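I have been waiting since May to write this one, because I wanted to finish the whole walk first, and now I have! The old mail path from Putmont over the ridge to Galbraith is done, every step of it, in four separate outings with a lot of sandwiches in between.

If you haven't come across it, the mail path is what people used before the valley road went in. A carrier went up with the bags in the morning, stayed the night at the Galbraith end and came back the next day, all year round. Most of the route is still there if you know where to look. Some of it is a proper trail with posts, some of it is a sheep track, and one stretch behind the Plinberg quarry is mostly a matter of faith and brambles.

I started at Putmont, at the little stone step by the chapel where the carrier is supposed to have tied his boots. I tied mine there too (of course I did). The first couple of miles are easy going, along the creek and then up through beech woods, and I can't tell you how good the light was in there at seven in the morning. Everything green and gold and dripping. I kept stopping to look straight up, which is a slow way to walk.

After the woods you hit the climb. It tops out at 1000 feet above the creek and it doesn't mess around, it just goes up, with stone steps set in wherever the ground is soft. I'd read that there were 356 of them. I lost my place somewhere in the second bunch and decided I was happier listening to the skylarks. The steps are worn into a dip on the left side all the way up, and I thought a lot about why. Was the bag always on the left shoulder? Is it something about the slope? I would love to know.

At the top is my favorite thing on the whole route, the shelter. It's tiny, three walls and half a roof, with a slab bench along the back, and you can see the Skader hills lined up one behind another until they go blue. I ate my lunch there on every outing where I could possibly justify it, including one where it was well out of my way.

A quick word on packing, as I did get better at it. I carry far less than I used to: water, food, a dry pair of socks, a hat, a paper map, a few basics in case of a sore head or a blister. I used to bring a stove. I do not miss the stove. Hot tea in a flask at the shelter tastes every bit as good, and your knees will thank you on the way down.
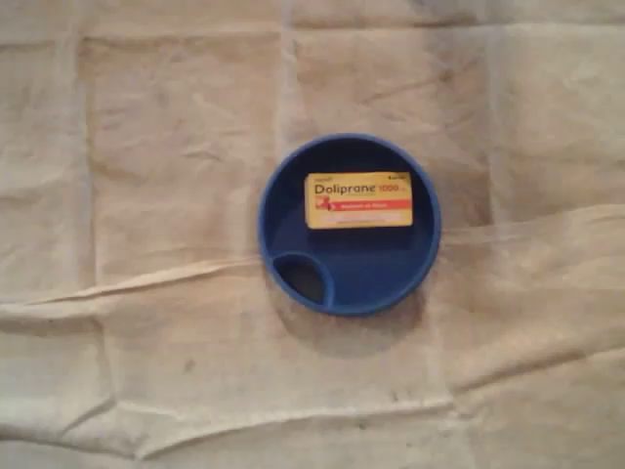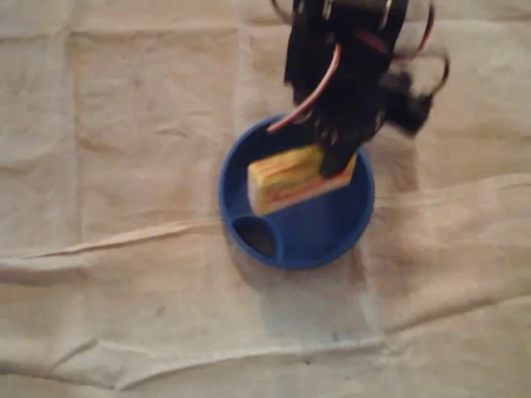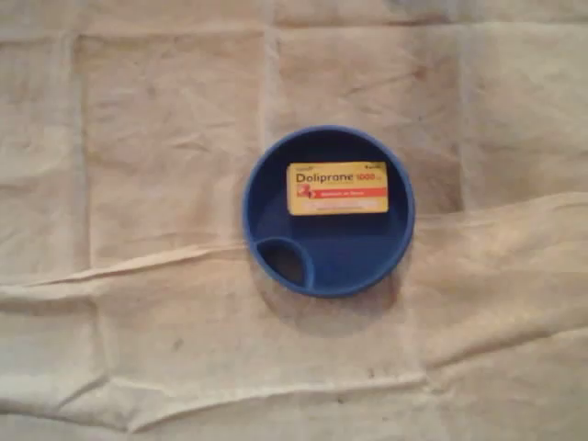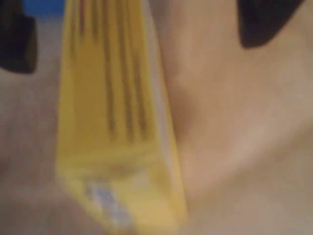
Murdo Shearer wrote in after my first post on the path to say that I had gone wrong at the quarry, and that the carriers never went below it at all. They kept high, he said, on the line of the old wall, and dropped down only when they could see the Galbraith church tower, and if I went back in winter with the bracken down I would find the gateposts still standing.

Well, I couldn't wait for winter. I went back two weeks later and fought my way along the wall, and there they were, both gateposts, up to their necks in bracken! One still has the iron hanging in it. I whooped out loud and scared a pheasant, which scared me right back. Past the gateposts the old line is suddenly so clear, a flat green shelf running around the hill, just wide enough for a person with a bag. I had walked underneath it twice and never looked up.

So if you're going, ignore what I said before. Stay above the quarry. Keep the wall on your right hand until it bends, go through the gateposts, and follow the shelf. It adds a bit of time but it saves you the brambles and it's a much prettier way to arrive.

The drop into Galbraith is steep and can be slick, so take it gently. There are 70 yards or so of bare rock near the bottom where I sat down and went on my backside, no shame in it. Then it's over a stile, past some very bold geese and onto the lane. The carrier's lodging was the end house, the one with the low door, and there is a slot in the wall beside it where letters went in. I put my hand on it for a second. I had been thinking about that slot for months.

The bakery is across the lane and shuts at three. Get the cheese roll. If they have the plum one, get that too and eat it first.

Next up I want to try the whole thing in one go, there and back with a night in between, the way it was done when the mail went over. I'm thinking late fall, when the bracken has died off and the wall will be easy to follow. If any of you have walked it at that time of year, please tell me what the creek crossing is like after rain, and whether the geese ever calm down.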